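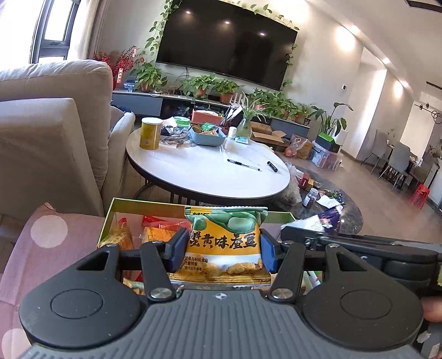

Section 3: Placing Your Scale and Weighing for the First Time

Welcome back, and thank you for sticking with us through the battery section. By now your Callix scale should have fresh batteries in it and its little rubber feet pressed firmly into place. In this section we'll find it a good spot in your kitchen, set the units you like to cook in, and check that it reads the way it should. It takes around 3 minutes if the counter is already clear, and a bit longer if your counter looks like ours usually does.

Finding a good spot

1. Choose a hard, level surface, such as a countertop or a sturdy table. If you have a bubble level in a drawer somewhere, this is a lovely time to get it out.

2. Set the scale down with the display facing you and all of its feet touching the surface. Press gently on each corner of the platform. If it rocks, even a little, move it a few inches over and try again.

3. Keep it away from fans, open windows, and heating vents. A breeze you can hardly feel on your cheek can make the last digit wander up and down while you wait for it to settle.

4. Let the scale sit for a while if it has come in from a cold car or a chilly porch. An hour is plenty.

Caution: Do not place the scale on a stove, even when the burners are off. The underside of the housing can soften with heat, and this kind of damage isn't covered by your warranty.

Choosing your units

5. Press POWER once. The display will show a row of dashes and then a zero.

6. Press and hold UNITS for 2 seconds. The small letters at the right side of the display will begin to blink.

7. Tap UNITS to move from grams to ounces to pounds and ounces, and stop when you see the one you want. Leave the buttons alone for a moment and the scale will remember your choice, even after you turn it off.

Note: If you bought the Lekska edition, the milliliter setting is meant for water and milk only. Oil, honey, and syrup will give you a wrong reading in milliliters, so please weigh those in grams.

Using TARE with a container

TARE is the button you'll come to love most. It tells the scale to forget the weight of whatever is already on the platform, so that only what you add next gets counted.

8. Place your empty bowl or box in the center of the platform.

9. Wait for the number to stop changing, then press TARE. The display goes back to zero.

10. Add your flour, your berries, or whatever you're weighing, and read the number.

11. To add a second ingredient to the same bowl, press TARE again and carry on.

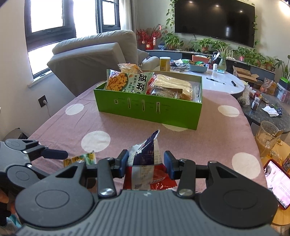
Tare works with just about any container that sits flat and doesn't hang over onto the counter, so you needn't buy anything special. It's very handy when you're putting together a package for someone and want to keep an eye on the postage as you go. An open cardboard box, like the bright green one with the four bottles drawn on the front, can go on the platform empty, be tared to zero, and then be filled one packet at a time. If your table wears a cloth, as this pink polka-dot one does, fold it back first and put the scale on the bare surface underneath, and smooth away any crumbs while you're there. Remember that the post office will weigh the box along with everything in it! Once you're done filling, lift the box off, press TARE on the bare platform, and set the full box back down for the total.

Caution: The scale can carry up to 2,000 grams, and that limit includes the container. Above it the display shows OVER. Take the load off right away, as leaving it on may bend the sensor.

Checking the reading

12. Find the steel check weight in the bottom of the carton, wrapped in tissue. It is marked 557 g.

13. With the scale at zero and set to grams, put the check weight in the middle of the platform.

14. Read the display. Anything within 2 grams either way is fine, and you can go straight on to Section 4.

15. If the reading is farther off, take the weight away, turn the scale off, and repeat from step 1 on a different surface. A wobbly table is usually to blame. Should the second try come out wrong as well, follow the recalibration steps in Section 6.

Note: Please keep the check weight somewhere dry. The cutlery drawer is fine.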